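Open Day at the Lanetti Works

We drove out to Lanetti for the September open day. Parking was free and the line at the gate moved quickly. 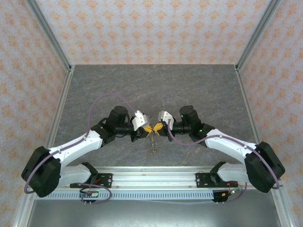
Gert Khumalo led our group of 10 through the old button factory, which closed before I was born. The tour took 30 minutes. 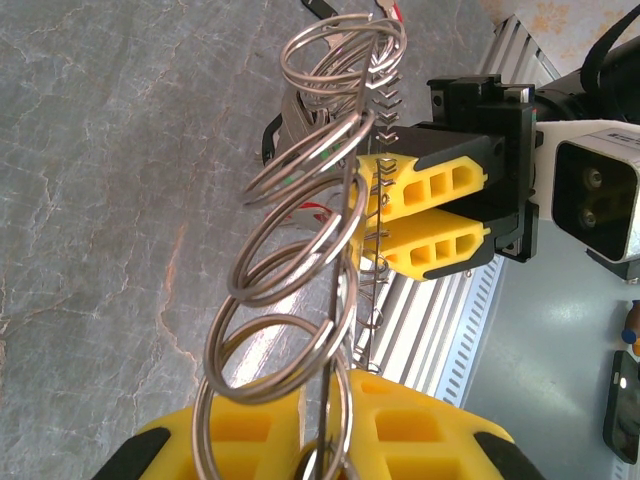 The craft stalls fill the former packing hall. Anel Oosthuizen sells earrings and keychains there and teaches a beginner class. Wire bent into a zigzag or looped into a long coil is a good first exercise, she told us.

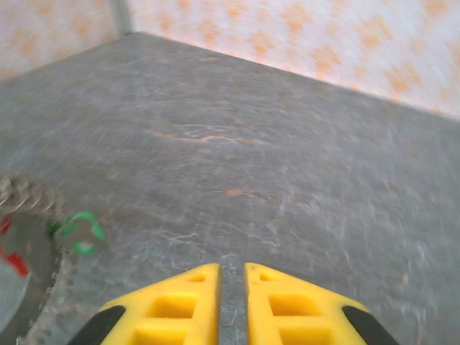 Lunch was soup and bread from the Paltia cafe, $4 a bowl. Get there before noon. 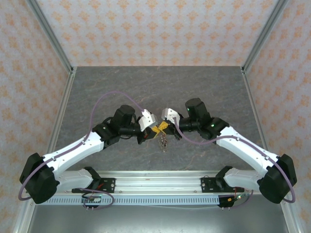

Getting There

Take the Navel exit and follow the signs. The bus stops at the gate.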